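Ilside lamp swap to reopen in January, with savings claim still unproven

2023-11-27

Ilside council says its free bulb and lamp exchange will return in January, and that it expects 3000 households to cut their electricity bills as a result. 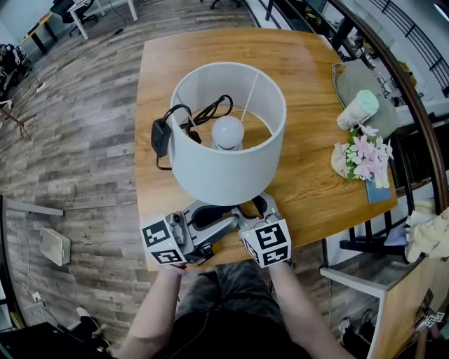

One reader, Zelano, wrote to us to say that the first round had made no difference to her bill at all, and that she would like to know whose bill it had made a difference to. She had handed in two old bedside lamps, been given two LED bulbs in return, and then watched her monthly payment go up with the new tariff.

It is a fair question, and the council has not done much to answer it. The press notice issued with the new dates says the first round was "a clear success". Asked what that was based on, the council's press office sent over a four-page summary put together by Yazdani, the consultancy that ran the exchange and has now been hired to run it again.

The summary rests on a survey of 209 residents. All of them had taken part in the exchange, and all filled in the form at the counter while collecting their new bulbs. Most said they expected to save money. Whether they did is another matter, and the survey could not have found out, as none of them had yet taken the bulbs home.

There was no follow-up. Yazdani says one was planned but dropped for reasons of cost. The firm also says its figures were "fully analysed in Stata", which may well be so, but a statistics package can only work with what is put into it. No meter readings were collected at any stage.

The figure of 3000 households is harder still to pin down. The summary doesn't mention it. The press office first said it was the number of bulbs ordered, then that it was a target, and later that it was "an ambition shared with our partners". If it does mean bulbs, and each household is again allowed two, the number of homes reached would be half what has been announced.

None of this makes the exchange a bad idea. An LED uses far less power than an old filament bulb giving the same light, and anyone still reading by the older sort would probably be better off changing. But plenty of homes in Ilside made the change years ago. The form at the counter did not ask what kind of bulb was being replaced, so people may simply have swapped one LED for another, or put the new ones away in a drawer.

The council would not say what the second round will cost, citing a contract that has yet to be signed. It did confirm that the money comes from the same fund as loft insulation grants, which have a waiting list.

Residents will be able to bring lamps and bulbs to the library on Ilside High Street during opening hours. Proof of address will be needed. Fluorescent tubes and anything with a damaged flex will be turned away. The council says a fuller report on the first round will be published "in due course", but has given no date for it.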